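Spent Wednesday sorting out the power in the shared room at Hitthorpe. Posting what I did in case anyone else is working in an old building with too few outlets.

Starting point: one wall outlet by the door, one behind the shelving, and everything else running off whatever strip was closest. The round table in the middle had nothing. People were working there with laptops at 30 percent and then wandering off to charge.

First job was unplugging everything and laying it out on the floor. I got 7 chargers that fit nothing we own. They went in a bag. If you left one behind, the bag is on the hook in the hall until the end of August.

Second job was testing the strips. One had a switch that stayed loose whatever I did, so it's gone. Another had a cord that was stiff and cracked near the plug. Also gone. Don't tape those, just replace them.

I ordered 2 new strips from Listavham. $53 for both with shipping. I wanted the longer cord and paid extra for it. Worth it in a room this size.

The table was the part I kept changing my mind about. A strip on the floor gets kicked and collects dust. A strip screwed under the tabletop means crawling around every time you want to plug something in. So it's on top, set at an angle.
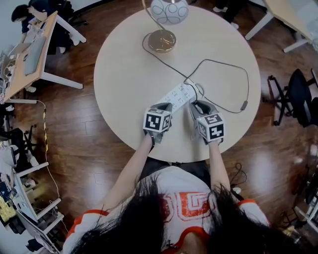 Round table with the white strip and the globe lamp. Cable on the right still needs shortening.

The long loop of dark cable is the thing that bugs me. It takes up half the table. I have some hook-and-loop ties from Kaijage and will bundle it this week, loosely. Wrapping it tight around the strip is bad for the cord.

The lamp stays. It's the one with the brass-colored base and the circle pattern on the globe. I tried a clamp lamp first, but it doesn't hold on a round edge. This one just stands there and does its job.

Not done yet: the desk in the corner. White cables all over it and a yellow one running down along the floor. I want that one in a flat cover before somebody catches a foot on it – those boards are slippery enough in socks.

Also not done: the white shelving. Papers and electronics are mixed together and I'm not touching it until the people who use it have gone through their own stuff.

A few have asked about the Dilarari cable boxes. I looked at them. The small one is too short for our strip and the big one would fill the table. Skipping it for now.

Will post again when the corner desk is finished.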